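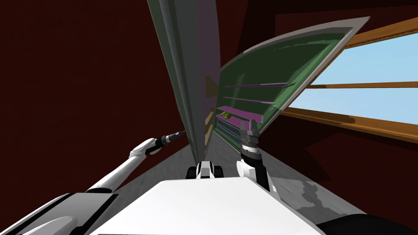

The Emus' practice world, green cabinet and all.

By February our club had spent so many afternoons in the red corridor that I dreamed in it. Dark red walls, gray floor, a window with nothing in it but blue. I could have walked you to the magenta shelves with my eyes shut, and none of it existed outside the computers in the back lab at Vavstead High.

We were the Emus. Pondwood had a team too, and Pondwood had won the simulation round every year since I was in grade school, but we had 14 kids and a login and I thought we were unbeatable. (I thought that most weeks. We had never finished higher than sixth.)

The job sounded like nothing. Drive the robot up to the cabinet, take the little ball off the lowest shelf, bring it back to the start. You got 200 points for the ball and lost some for every bump. I had the right arm, the one with the gripper, and my best friend had the base. We named the robot Jenkins, after the street the school is on, and we talked to it the way people talk to a horse.

"Easy, Jenkins," my friend would say, tapping the key. "Easy, easy."

Thu 11 February was our last practice before the qualifier, and it was run 1701. I know because the program put the number in the corner of my screen and I wrote it on my hand for luck. The whole club had quit their own work and pulled their chairs up behind us. Somebody was eating pretzels right next to my ear.

I brought the arm up. On every run that week I had reached for the ball too soon and knocked it off the shelf, and then we'd all listen to it go tick, tick, tick down the corridor - a sound I still hate. So I waited. I let the base creep forward until my friend said "there," very quietly, and I opened the fingers as wide as they went and slid them in on either side.

I closed them one tap at a time. The ball shivered. It turned a little, and then it stopped turning.

"Is that it?" said the pretzel eater. "Do you have it?"

"Back up," I said. "Back up, back up, back up!"

We came down that corridor so slowly that the bus left without us. Nine minutes! My wrist ached and I would not let go of the mouse to shake it out. When the score came up, the full 200, the yell brought the band teacher in from across the hall with a clarinet in his hand, and we made him sit down and watch the entire replay.

He asked if we could do it again. My friend already had her finger on the reset key.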